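ok thread. finally doing the corner table. January 2019 and I said this would be done before the holidays, lol

1/ background for anyone new: moved into the Jatildale place, everything that didn't have a home went on The Table. mail, chargers, takeout menus, 2 dead flashlights. you couldn't see the cloth

2/ rule I stole from the Rallora declutter group: take it ALL off first. all of it. floor, bed, wherever. then only what you really want goes back

3/ cloth got washed. its the white one with the faint cartoon drawings, gray and beige and a bit of lavender. kept it, still like it

4/ what made the cut so far: round mat, the little guy in the blue top, router, monitor, keyboard, mouse, the wooden ship, a few other bits

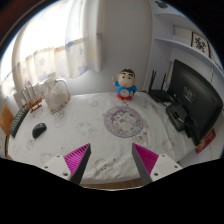
1 min read · 227 words

5/ the mat stays on the right bc the purples go with the cloth. not a placemat anymore, no food on it, I mean it this time

6/ little guy goes just past the mat, facing out, one arm up. those EYEBROWS. he was in a Ukard shipping box since the move and I feel bad about it

7/ router is the boring part. black, antennas up, cant hide it. tried it on the floor behind the bed and the signal in the kitchen was garbage so back corner it is

8/ cable along the back still bugs me. pack of 100 clips from Hsueh hardware is in the cart, I need like four. anyone want clips

9/ the front half stays EMPTY of stuff. thats the whole point. somewhere to put a plate down or open a laptop without moving nine things

10/ stuff that did not go back: menus (recycled), flashlights (gone), one mug of pens, tested every pen, most were dead. a drawer now has the rest and no I will not be showing the drawer

11/ next is the shelf by the door. giving myself til February. someone yell at me if I post a new mat before then

12/ ok to whoever asked, cloth is just machine wash cold, hang it up, dont iron over the print. gotta run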